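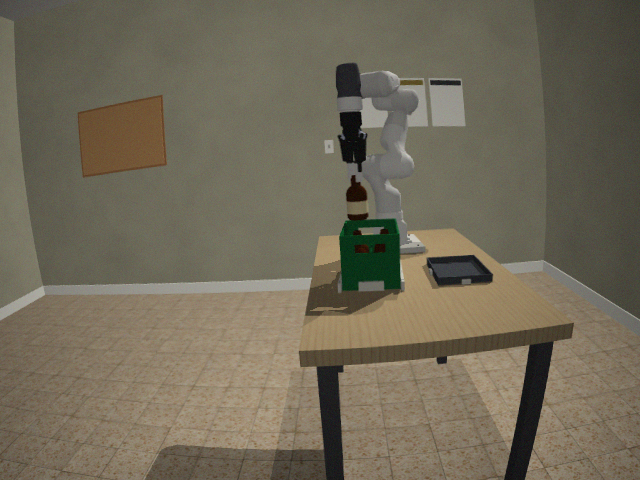 A bottle held above the green crate.

Skomholm Shire and the money: where we've got to
Newsletter, 03/09/2025

Hello again, everyone, and thank you for your patience while I got this one together. I had promised a short item on the shire budget and then the budget kept moving, so what you're getting is a long item on the shire budget, and I'd suggest putting the kettle on first.

For anyone who has been away or (very sensibly) not reading the notices in the library window, Skomholm Shire Council still doesn't have an adopted budget for this financial year. It has been running on a temporary supply arrangement, renewed a month at a time, and the councillors are split straight down the middle on how to get out of it. One half wants a special rate rise put to the state for approval. The other half wants to sell land and the works depot and leave rates where they are. Both halves have now voted the other's plan down twice, and the meeting last month finished well after ten at night with people putting their coats on while the motion was still being read out.

How we ended up here goes back a fair way, and I've had several notes asking me to go through it slowly, so here goes. The shire borrowed from Kinance to rebuild the Judcombe water treatment plant. I don't think many of us would argue with the plant itself, as those of us who lived through the boil-water summers remember them well enough. The trouble was in the loan. It was fixed for the first few years at a rate that looked very friendly, and then it wasn't fixed any more. When the fixed period ended in February the repayments jumped, and they jumped in the same quarter that the state road grant was delayed. The council covered the gap out of its reserves, which were meant for flood repairs, and I think that's the part that has upset people more than anything else.

According to the papers tabled at the last meeting, loan repayments and wages together now take up 60 per cent of what the shire collects. That leaves the rest for roads, libraries, the pool, parks, the tip and all the bits and pieces that people ring up about. You can see why things have started to look a bit threadbare. The Judcombe library has dropped its Saturday hours. The grading on the unsealed roads out past the reservoir has stopped altogether except for the school bus routes, and the mobile library van is parked behind the depot until further notice.

Then there's Smits. As most of you know, Smits has had the waste and recycling contract for as long as I've lived here, and lots of local families have had somebody on the trucks at one time or another. Smits wrote to the council in the winter to say its invoices were running more than three months late, and that it would go to fortnightly pickups if the account wasn't brought up to date. The council paid part of it, Smits held off, and then the next lot of invoices fell behind as well. So we've been on fortnightly collection for general waste since last month. Green waste has been suspended, but you can still take it to the tip yourself, and the gate fee has been waived for shire residents until the end of the season. Do bring something with your address on it, a rates notice or a licence will do.

I know there's a rumour going around that Smits is pulling out entirely. I asked at their front counter and was told the contract is still in force and they'd like to keep it. That's all I've got, and I'd rather pass on a small thing I was told directly than a large one I heard at the bakery.

The petition asking the state to step in has been lodged. It closed with 1,374 signatures, which for a shire our size is a very big showing, and I want to thank everyone who stood outside the post office in that awful wind. What it asks for is fairly modest. It doesn't ask for the council to be sacked, though I know some who signed would happily have gone that far. It asks for a financial adviser to be appointed to sit with the councillors, go through the books in public session, and publish a recovery plan we can all read. The department has acknowledged it and says a reply will come in due course. I've lived in Judcombe long enough not to pencil anything in on the strength of that.

A few words about the two plans, as I've been accused (kindly!) of leaning one way and then, in the same week, of leaning the other.

The rate rise would be 19 per cent, brought in over two years. That's a lot for people on the pension and a lot for the shops on the main street, several of which pay rates through their lease and have no say in it at all. There is a hardship provision in the draft, so people in difficulty could defer, but deferring isn't forgiving and the debt would sit on the title. In its favour, it would bring the Kinance repayments under control without selling anything we can't buy back.

The land sale is the showgrounds overflow paddock, the old saleyards and the depot. The councillors in favour say the depot could be leased back, and that the paddock is only used once a year. The ones against say that lease-back means paying rent forever on something we own now, and that the saleyards flood, so the valuation is hopeful. I've read the valuation. It's careful in its wording and I would call it a best-day figure, but I'm no valuer and I'm open to hearing from one.

There has also been talk of asking Kinance to stretch the loan out over a longer term. I was pleased to see that raised, and then a little deflated to find that no one had been formally authorised to ask. A motion to do so is on the agenda for the next meeting. If you only write to your councillors about one thing this month, I'd gently nudge you towards that one. It doesn't commit the shire to anything, and it might give both sides a bit of room. 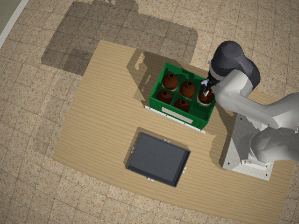 One reader out on the reservoir road wrote in to say that all this talk of room was very nice, but the road had been let go since autumn, the ambulance had taken the long way round twice, and the people in the chamber seemed to think they had years. The letter went on to say that a rate rise would be easier to swallow if the councillors began by publishing what they'd already cut, line by line, so that those of us at the far end of the shire could see whether we'd carried more than our share of it.

I've thought about that letter quite a bit. I put the question about a list of cuts to the shire office and was told that one exists as a working document and could be released if a councillor moved for it. So there's a second thing to write about, if you've got another stamp in the drawer. I'd especially like to hear from people on the unsealed roads, as most of my mail comes from the town end and I'm aware that it shapes what I notice.

Now for the practical part. The next council meeting will be held in the Judcombe memorial hall instead of the chamber, as the last one had people standing down the stairs. The hall seats 200 and the doors will be opened half an hour early. If you want to speak in public question time you need to hand your question in at the shire office by noon the day before, in writing, with your name and address. You get three minutes. They do ring the bell, and they rang it on me in the middle of a sentence, so practise at home with the oven timer.

The agenda goes up on the noticeboard and on the shire website, and paper copies will be on the library counter during the new shorter hours. If you can't get to the library, drop me a line and I'll put one in your letterbox, within reason and within walking distance of the main street. Lifts from the reservoir end are being arranged through the hall, and there's a sheet to sign on the door.

The pool opening date and the position with the flood repair reserve will both have to wait for next time, as I haven't had an answer on either. I've asked again this week.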